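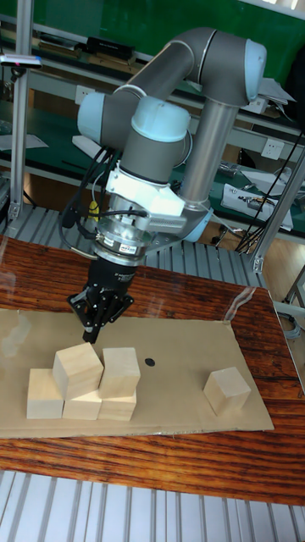
Block Manipulation Software: Project Gallery

Havier is the planning and control software developed by the Bomordale manipulation group. It takes a set of observed block positions and a target arrangement, and produces a sequence of arm and gripper movements. The present gallery accompanies the February release and concerns the part of the software that deals with cubes which do not sit flat.

The picture at the head of the page shows the open three-finger gripper over the edge of the block cluster. Five cubes stand close together and a sixth lies apart from them towards the right of the cardboard.

Perception

Earlier releases assumed that every cube rested on one full face. Under that assumption a layout could be stored as a simple grid of columns and heights, and most planning questions were answered by looking up the grid. A cube which leans across two others has no proper place in such a grid. The software would either assign it to the nearest column or discard it as a measurement error, and both outcomes led to poor grasps.

The pose estimator, named Masri, now returns a full orientation for each cube together with a measure of confidence. Neighbouring cubes are fitted jointly, so that two estimates may not occupy the same space. Where the confidence falls below the limit set in the configuration file, the planner asks for a further view before any movement is approved. The estimator was revised by Kimie Kobori and Kári Hviid, and its test set comprises 1614 recorded layouts. Of these, 1609 are resolved without a further view under the default settings.

Planning

The planner builds a support graph from the estimated poses. Each cube is a node, and a link is drawn from every cube to whatever carries it. A cube may be moved only when nothing depends upon it. Tilted cubes are given a separate class in the graph, as lifting one may disturb its neighbours even where it carries no load.

Candidate grasps are ranked by the clearance available to each finger during approach, closing and retreat. The wrist orientation is chosen at the same stage. In close clusters the ranking often prefers a slower approach from one side, and users who have set a strict time limit may wish to relax it for such layouts.

Control

Vorkik, the execution layer, receives the chosen path and supervises contact. Readings from the wrist force-torque sensor are compared with the values expected at each stage of the movement. An unexpected contact during approach stops the descent and returns control to the planner, which must then obtain a fresh estimate before issuing another command.
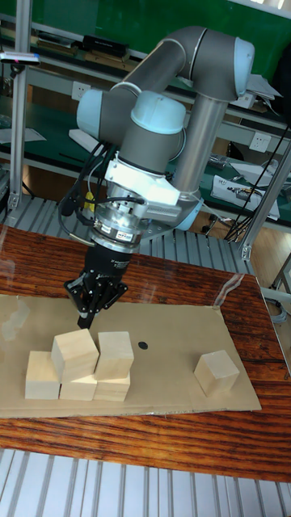

Kevser Canpolat asks whether the support graph is rebuilt after every move or only after a stop, as a full rebuild would seem wasteful when a single cube has been taken from the top of a column.

The graph is rebuilt locally after every move. Only the cubes within the neighbourhood of the last grasp are estimated again, and the remainder keep their stored poses. A full rebuild takes place after a stop, or when a local estimate disagrees with the stored one. The size of the neighbourhood is set by the user.

Release information

The current release was published on 23 November 2024 as a preview and entered general use the following February. Layout files written for earlier releases may be converted with the import tool supplied in the same package. Corrections to the documentation should be addressed to Frida Vigfúsdóttir at the Bomordale office.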